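Handheld gripper jaws not closing all the way, anyone else?

Benchrat_Collton
Joined: July
Posts: 18

Hi all, long time reader. I've got a pair of the hand-held parallel grippers (the kind you squeeze yourself, no arm on it) and the left one has started skipping. I squeeze, the fingers come in fine, then right near the end there's a tiny click and one finger lags behind the other. Dropped three chopsticks in a row yesterday and the fourth one shot across the kitchen and hit the fridge, lol. Right one is perfect. Same grease, same everything. I've done 153 picks on this set so it's hardly worn out. Ideas??

Ostrowski
Moderator

Check your pivot screws first. They back out a hair at a time and you can't see it by eye. Put a dot of paint pen across the head and the link and look again after 20 squeezes.

gripewater

I'd bet on the finger strips before the screws. Mine started peeling at the bottom and the lip caught on the other side. Feels exactly like a click.

Ostrowski
Moderator

A peeling strip gives you drag. It doesn't make one finger lag. He said lag.

gripewater

It did on mine, so I don't know what to tell you.

tomoyo_imai

Are you sure it's mechanical? If you're going by what the log says and not by your hand, I had one where the cable got tugged every time I reached across and the width reading jumped. Fingers were totally fine. I wasted a whole evening taking it apart (and lost a washer, still haven't found it).

Benchrat_Collton

No I can feel it in my palm, it's real. But good thought on the cable, I do drag it all over the table!

Painted the screws like Ostrowski said. Here's the setup I've been using, chopsticks in and out of the holder.
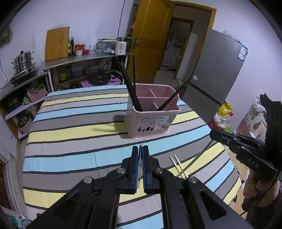

Nearly closed over the table, second gripper on the right

plollavex_fan2

Love the tablecloth. Also please tape that cable down before you hook it and pull something off the table.

Grikville Greg

Chopsticks are a mean test, they're skinny and they roll. Try something fat like a marker. If it only clicks in the last bit of travel, that's linkage and I'm with Ostrowski.

Benchrat_Collton

OK update. Marker was fine every time. Then I did the 20 squeezes and 2 of the paint dots had split, both on the side that lags! Snugged them up and the click is gone, for tonight anyway. Strips are stuck down fine, sorry gripewater.

gripewater

Fine, fine. Still check them in a month.

tomoyo_imai

Did you use threadlocker or just tighten? Mine came loose again in a week with no threadlocker.

Benchrat_Collton

Just tightened. Is the blue stuff OK that close to plastic?

Ostrowski
Moderator

Tiny drop, on the thread only, and take the screw all the way out to do it. Some plastics crack from it so wipe off any extra right away.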